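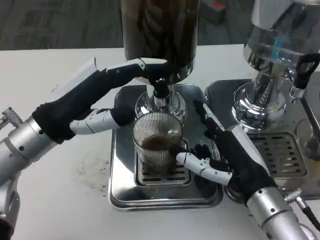
Publié le 26/1/21 dans Café & petit-déjeuner

J'ai fini par changer ma façon de faire le café le matin. Pendant des années c'était la cafetière italienne, celle que Kalliopi m'avait laissée en partant de l'appartement, et elle marchait très bien. Mais le joint a lâché en octobre, je n'ai pas retrouvé la bonne taille, et je suis passé au café qui coule directement dans le verre.

Je bois dans un verre à côtes transparent. On voit le niveau monter, ce qui m'évite de remplir trop. J'aime une petite quantité, très foncée, juste le fond. Wichai, lui, va jusqu'en haut et rajoute de l'eau chaude — je ne discute plus.

Le verre se pose sur la grille en inox, bien sous le bec. Si on le met de travers, ça éclabousse et il faut tout essuyer, surtout sur un plateau blanc. Je le tiens par les côtés, vers le bas, et je le recentre avant de lancer. La grille se rince tous les soirs. Le bac en dessous, je le fais un jour sur deux, sinon l'odeur tourne.

Pour l'inox poli, j'ai essayé le vinaigre, puis un produit acheté chez Christodoulou. Résultat identique. Un chiffon sec juste après le rinçage suffit, les traces viennent surtout du calcaire. Les parties chromées prennent les doigts dès qu'on les touche, je les essuie quand j'y pense.

Côté café, j'achète des grains chez Mellenar, en sachet de 700 grammes. Le mélange d'avant était plus doux, celui-ci est un peu amer le premier jour et se calme ensuite. Thanasis m'a conseillé de moudre plus gros. J'ai essayé deux matins, c'était trop clair à mon goût, je suis revenu au réglage précédent.

Il me reste à trouver d'autres verres du même modèle. J'en ai cassé un la semaine dernière dans l'évier. Si quelqu'un sait où on en vend à l'unité, je suis preneur.

Mots-clés : café, verres, entretien, inox

Ce site utilise des cookies pour mesurer son audience. En poursuivant votre navigation, vous acceptez leur utilisation. Accepter – En savoir plus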